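Transmisión mecánica > Reseñas > Correas y poleas

Usamos cookies propias y de terceros para mejorar tu experiencia. Aceptar | Configurar

Correa dentada Zollum 718, tres meses de uso

Rápido porque tengo el taller lleno. Compré 3 correas Zollum de poliuretano con cables de acero para la cinta de salida de la envasadora. Antes llevaba las Bilyk de neopreno, baratas y sin queja, pero con el aceite se hinchaban y a cambiar otra vez.

Montaje fácil. Paso 8 mm, entra justa en la polea, sin holgura rara. Tensión con el medidor de frecuencia, retensar a las 17 horas y ya no la e vuelto a tocar. El manual flojo - la tabla de tensiones viene solo en inglés y con la letra enana.
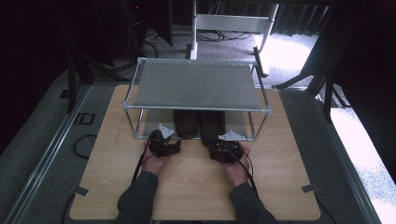 Ruido: más que la de neopreno, sobre todo en vacío. Se nota. Desgaste en los flancos casi nada, algo de polvillo en la pestaña de la polea, culpa mia por alinear a ojo. Illia Nazarenko me dejó el láser y resuelto.

Precio 261 euros las tres en Drondar, portes aparte. Caro. El envío bien, la factura tarde.

¿Repetiría? Para zonas con aceite sí. En seco y a poca velocidad me quedo con la Bilyk, cuesta la mitad. Me falta probar la Jultska con recubrimiento de nailon - si alguien la tiene montada que comente.

17 comentarios · 3 veces compartido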